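Two Days at Rokilbridge

2026-07-24 | by the blog author

Filed under: Racing, Days Out, Horses

I took two days off work in July and drove down to Rokilbridge for the summer meet. I had been meaning to go for years. It is a small track, turf only, and it runs for such a short stretch that if you miss it you wait until next year. I missed it last year because of a transmission and the year before because I mixed up the dates.

The drive was easy until the last stretch, where the road narrows and everyone gets behind the same horse trailers. I got to the gate a little before the first race on the first day. Parking is in a hayfield. They had mowed it but not lately, and my shoes were full of seed by the time I reached the rail.

The course is an odd shape. It goes out from the stands, climbs a little on the far side, and comes down into a long bend that never seems to stop turning. If you stand at the rail you lose the field completely for part of every race over a mile, because there is a rise and a line of trees. You listen to the announcer and wait. I liked that more than I thought I would. At my home track there is a screen the size of a house and I catch myself watching it with the real horses going past behind it.

The race I had come for was the Pirkmont Handicap, a mile and a half for older horses, on the first afternoon. It drew a field of nine. The favorite was a gray who had won his last start going shorter, and the second choice had shipped in from out of state and looked the part in the paddock, very fit, maybe a little warm. I had come to see Skusolix.

I have followed Skusolix since he was a three-year-old in cheap claiming races on dirt. He is a plain bay gelding with no white on him, and he used to finish fifth a lot. Then his barn tried him on grass and he started finishing third, and this spring he won one going long at a price. He has one way of running. He drops out the back, does nothing for a mile, and then comes on late. It needs a fast pace and a clear path, and he usually gets one or the other.

He got the pace. The gray went to the front and the shipper would not leave him alone, and they were well clear going up the hill. Skusolix was last by a long way when they went behind the trees. When they came out he was still last but a lot closer. His rider took him to the outside on the bend, which cost ground, and then he had nothing in front of him for the whole stretch. He got past the gray with a sixteenth left and was closing on the shipper at the wire. He lost by a neck. Another few jumps and I think he gets there, but I have thought that about this horse many times.

I had him across the board, so I got something back. I also had a small exacta the right way around, mostly by accident, as I had boxed it. It covered gas and the room. 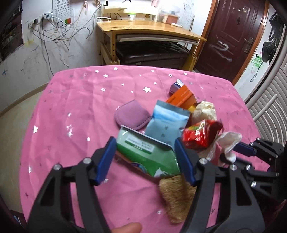

The star-print cloth, with some of the odds and ends on it.

The second day was hotter and the crowd was better. The program said 951 seats in the grandstand and I believe every one was taken by the third race. I gave up on sitting and went back to my spot at the rail, where there is a bit of shade late in the day if you stand near the tote board.

The race people will talk about from the second card was the fillies' race, a mile for three-year-olds. Tang won it. I had not seen her before. She is a small chestnut, and I mean small, she looked like somebody's pony next to the filly in the stall beside her. She broke a step slow, got shuffled back going into the bend, and sat in a pocket with horses on three sides of her. I had already crossed her off. Then the leader drifted out, there was a gap on the rail for maybe two seconds, and she was through it and gone. It was the best move I saw at the meet. I had not bet on her.

I would like to see her go a little farther. She was still pulling away at the wire and she galloped out in front of the others. Her pedigree is mostly speed on the top side, but the dam won at nine furlongs, so there is some hope. If they keep her on grass I will make the trip to see her again.

Some practical notes for anyone thinking of going next summer. Bring cash, as the machines at the far end of the stands don't take cards and the line for the windows gets long before the feature. Bring a hat. The food is better than it needs to be, and the pork sandwich is the one to get. The paddock is small and you can stand very close to the horses, so get there early for the race you care about. The program is sold at the gate only and they ran out on the second day. I shared one with the couple next to me, who had driven over 900 miles and were staying for the whole meet.

If I had one complaint it would be the gaps between races. Thirty-five minutes is fine when there is a big field to study. It feels long when half the field scratches, and the fifth on the second day was down to a handful of runners by post time. I understand they want people at the windows, but I could have used an earlier start home.

I left after the last race and sat in the hayfield for a while waiting for the line of cars to move. Skusolix is supposed to have one more start on grass this year before they give him the winter off. I have not seen a race picked out for him yet. It will depend on how he came out of this one and whether there is anything long enough. I will post when I see his name in the entries.

Contact | © 2026 All rights reserved | Back to top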